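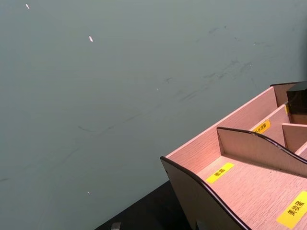 Reading the Label Twice: How People Store and Take Medicines at Home

Student project report, second year, Health and Social Care
Aníbal Aguiar

1. Background

This project looks at what happens to medicines after they leave the chemist. My course had a unit on safe use of medicines in the community, and most of the reading was about prescribing and dispensing. There was much less on the part that happens in kitchens and bathrooms, so I chose that.

I wanted to find out three things. Where do people keep their medicines? Do they know which ones are out of date? And if they take more than one thing a day, how do they keep track?

The work was done in Ninilov, a small town with one chemist, one health centre and a bus to the hospital. I live there in term time. The district of Ammann, on the other side of the river, was added later when I could not find enough households in the town itself.

2. Method

I put 400 paper questionnaires through doors, half in Ninilov and half in Ammann. Each had a return envelope addressed to the college. There were 13 questions, all but two of them tick boxes. I did not ask for names, and I did not ask what illnesses people had. The names of medicines were asked for only if people were happy to give them.

I also visited 24 households that had ticked a box agreeing to a visit. On a visit I asked to see where the medicines were kept and wrote down the type of place, whether it was near heat or water, and whether a child could reach it. I asked the person to show me anything past its date. I did not open packets myself. My tutor had said clearly that I was not to give advice about any medicine, and when people asked me questions I gave them the number of the chemist.

The visits took place in April. Most were in the late afternoon, from 4 o'clock onwards. They were meant to last 20 minutes but several went on for an hour, mainly where the person lived alone.

The questionnaire was tested first on other students. Two questions were changed after that. "Do you dispose of medicines responsibly?" was dropped, as everyone said yes. It was replaced by "What did you do with the last medicine you did not finish?" The question about storage originally had only four choices and I added a blank line for other places. This turned out to be the most useful line on the form.

3. Where medicines are kept

The kitchen was the most common place, both on the forms and on the visits. People gave sensible reasons. They take tablets with breakfast, the kettle and the glasses are there, and they remember better if the box is in view. The usual spot was a wall cupboard, often the one next to or over the cooker. Several people had not thought of this as a warm place until I asked about heat.

The bathroom came second. Printed leaflets normally tell people to keep tablets somewhere dry, and a bathroom with a shower in it is not very dry. Most people I visited knew this already. One woman said the cabinet had come with a green cross on the door, so where else was she supposed to put them.

The blank line brought in answers I would not have listed. They included the glove box of a car, a handbag, a sewing tin, the pocket of a dressing gown, a drawer at work and a biscuit barrel. Asthma inhalers were in more different places than anything else, and many people with an inhaler had one upstairs and one downstairs.

Few households kept everything in one place. It was normal to have the daily tablets in one spot and a second collection of painkillers, cough mixture, plasters and creams somewhere else. The second collection was the one with the old items in it. People looked at the daily tablets every day and knew what was there, but might not look in the other box from one winter to the next.

4. Out-of-date items

On the visits I asked people to guess whether they had anything out of date before they looked. Nearly all guessed that they had one or two. Most had more. The usual things were eye drops, antiseptic cream, travel sickness tablets, and leftover antibiotics from a course that had not been finished.

Eye drops were a particular problem. The date on the box is for an unopened bottle. Many kinds have to be thrown away a few weeks after opening, and the leaflet says how many. People who kept the leaflet knew this. People who had thrown the leaflet and the box away had no means of knowing when the bottle was opened. One man wrote the opening date on each bottle in marker pen, a habit from working in a paint shop where they did the same with tins.

Creams were similar. The date on a tube is often pressed into the crimped end and is hard to read. I could not read some of them myself.

5. Keeping track of doses

For people taking one thing a day, the common method was simply to leave the packet beside something they always use, such as a toothbrush or a tea caddy. This seemed to work, apart from the days when they were away from home.

For people taking several, the methods were more varied:

- a pill organiser with compartments for each day, filled once a week
- a tick sheet on the fridge
- an alarm on a phone
- a husband, wife or grown-up child who asks
- turning the packet over once the dose is taken

The pill organiser had the most loyal users and also the most complaints. The lids are stiff for anyone with sore hands. The letters rub off the cheaper ones. Not every tablet should be taken out of its foil, and some people did not know that this was worth checking. A few filled theirs in front of the television and said they had to go back over it at times.

I looked at two phone reminders that people mentioned, Noten and Dostodano. I used each one myself for a week with a vitamin tablet. Noten sends a message and stops when you press a button. Dostodano will not stop until you have also typed in the dose. I found the second annoying by day three and started pressing anything to make it go quiet, so my record from it was not worth much. A woman in Ammann had used it for a whole year and liked it. She said the nagging was the point.

6. Throwing medicines away

The replacement question, on the last medicine not finished, had a mixed set of answers. The largest group still had it. After that came the household bin, then returning it to the chemist, then the sink or toilet. In Ninilov the chemist takes back unwanted medicines at the counter at any time it is open. More people in the town knew this than in Ammann, where the nearest chemist is a bus ride away. Some in Ammann said they would take things back if they were going anyway, but would not make a trip for it.

The chemist let me ask a few questions one lunchtime. She said returns come in large bags after a death or a house move and hardly ever in between. She would like people to bring a small amount more often. There is a leaflet on the counter about this, but it sits behind the lozenges.

7. Problems with the project

Returned forms came mostly from older people and from households already interested in the subject. Younger people in shared houses are nearly missing. I should have given some of the forms out at the college.

People who agree to a visit may tidy up first. Two told me they had done so. This probably means that the number of old items I was shown is lower than it would be on an ordinary day.

I also did not ask about medicines bought online. Several people brought this up on their own, and I had nowhere on the form to put it.

Printing cost more than I had planned. I had worked it out from the college price for a single sheet and forgot that the form ran to a second page, which meant 900 sheets in total with the covering letters and spoiled copies.

8. Suggestions

The chemist could move the returns leaflet to where people wait to pay. A monthly collection at the health centre in Ammann would save people the bus fare. A label with a space for the opening date would help with eye drops and creams, and it could be stuck on when the item is sold.

I have sent a copy of this report to the chemist and to the households that asked for one.

Comments

Good piece of work. We did a clear-out after your visit and found cough mixture from the old house. We moved nine years ago.

My mother uses the turning-over method and it falls down completely if my father tidies the shelf. Did anyone else say that?

Reply from Aníbal: Yes, two people. One of them now ties an elastic band round the packet.

Could the form be used by other students? I am at a different college and would like to try it in a bigger town.

The Ammann bus does not run after six, which is worth adding to your section 6.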